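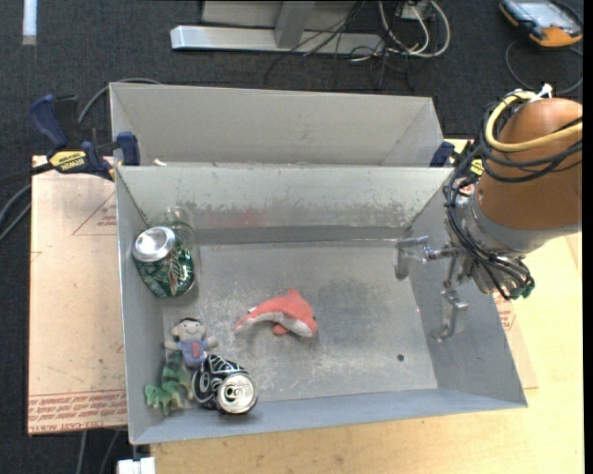

Demos por teleoperación: el brazo duda al coger peluches

clothuet
Hola, estoy grabando demos con mando para pasar objetos de una cajón metálico a otro. Llevo 30, mezclando latas, peluches y un vaso transparente. Con las latas bien. Con los blandos el modelo baja, se queda encima y no cierra. Grabo más o cambio algo? Guardo a 25 Hz. Gracias

Wureo
30 es poquísimo con tanta variedad. Graba más y ya.

tristent_lab
Más no siempre ayuda. Mira tus demos: si tú te paras a pensar encima del peluche, el modelo aprende la pausa. A mí me pasó, tiré 8 y regrabé. Consejos sueltos:
- decide por dónde agarras antes de arrancar
- baja y cierra seguido, sin corregir diez veces
- recorta los tramos parados
- cambia la postura de los objetos entre demo y demo, tambien amontonados en una esquina
El vaso déjalo para el final, de verdad. Se ve fatal contra el gris.

clothuet
Pues sí, en 7 me quedo quieta un buen rato. Regrabo esta tarde y os cuento.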